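The Treldale Residents' Library: Notes on a First Year

Posted Dec 2, 2019 | Filed under: Reading, Neighborhood

The lending library on the ground floor of the Treldale building completed its first year of operation in November. Several readers of this blog have written to ask how it is run and whether a similar arrangement could be set up elsewhere. The following notes are offered in reply. They reflect my own views as one of the people who keep the shelves in order, and they should not be read as a statement by the building's management.

Origins of the Collection

The library began with a donation from Chiyo Tanabe, who was moving to a smaller apartment and wished to keep her books within reach. Her collection was strong in travel writing, cookery and detective fiction, with a long run of gardening annuals that has since proved more popular than anyone expected. Isamu Nishimura added his late brother's books on railroads and shipping the following month. Smaller gifts have arrived steadily ever since, most of them in grocery bags left beside the mailboxes.

At the close of the year the catalog held 3,444 titles. Duplicate copies are not entered separately, and magazines are not entered at all. The magazines live on the low shelf by the window and may be taken without signing for them.

Lending Terms

Books are lent for 36 days. The period was proposed by Todor Stojanovska on the grounds that a month is too short for a long novel and two months is long enough to forget that one has borrowed it. Renewals are granted on request unless another resident has placed a hold. There are no fines. A reminder card is placed in the borrower's mailbox one week after the due date, and a second card follows if the first has had no effect.

A borrower may have 7 books out at a time. Children may borrow on the same terms as adults, and several of them have been more punctual.

Reference works do not leave the room. These include the large atlas, the two-volume dictionary and the Soleck county histories, which are out of print and would be costly to replace. An exception was made in the spring for a resident recovering from surgery, and the atlas was returned in good condition.

The Catalog

The first catalog was kept on index cards. It served well until the summer, when the drawer was dropped on the stairs and the cards had to be sorted again from the beginning. The catalog is now kept as a spreadsheet, with a printed copy in a binder at the desk. The printed copy is replaced on the first of each month. Residents are asked not to write in it, although corrections on a separate slip are very welcome.

Books are shelved by subject and then by author. Fiction is shelved by author alone. There was a lengthy discussion about whether crime novels should stand apart from other fiction, and the present arrangement keeps them apart. I continue to believe that this was a mistake. Readers who come in for a crime novel go directly to that wall and leave again without passing the rest of the collection.

Translated works are shelved under the author's name as it appears on the title page. This rule has produced some odd results with Russian novels, where the same author may be found under three spellings. A note has been taped to the shelf.

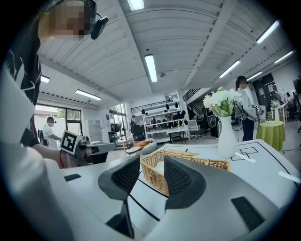
Repairs and Supplies

Minor repairs are carried out on the first Saturday of the month. The most common fault is a loose hinge, where the cover has begun to pull away from the text block. This can be corrected with a small amount of bookbinder's glue applied on a knitting needle, after which the book is closed under a weight overnight. Household tape should never be used. It yellows within a few years, leaves a sticky residue and often tears the paper when it is removed. A number of Mrs. Tanabe's cookbooks had been mended this way in the past, and very little could be done for them.

Takumi Imai has taken charge of the dust jackets. He fits each one with a clear cover, folded to size, and has asked me to mention that donors should please leave the jackets on.

Damp was a concern in the early part of the year. The north wall of the room is an outside wall, and the lower shelves there had begun to smell of mildew. The shelves were moved forward by the width of a hand to let the air circulate, and the smell has gone. Books that arrive musty are now kept in a closed box with baking soda for 2 weeks before they are shelved.

Plans for the Coming Year

Veikko Ruotsalainen has offered a set of Finnish novels, some in translation and some in the original. They will be accepted with thanks as soon as shelf space has been found. The likeliest solution is to retire the older computer manuals, none of which has been borrowed.

A reading group is also under consideration. The first proposal was to meet monthly and discuss a single title, but it is difficult to supply enough copies of one book from donated stock. The present suggestion is that members each read a different book on a common subject and report on it briefly. Islands has been put forward as the opening subject, and rivers as the alternative.

Residents who wish to donate over the holidays are asked to wait until the second week of January, when the new shelves will be in place. Encyclopedias cannot be accepted. Keys to the room may be collected from the front desk until nine in the evening.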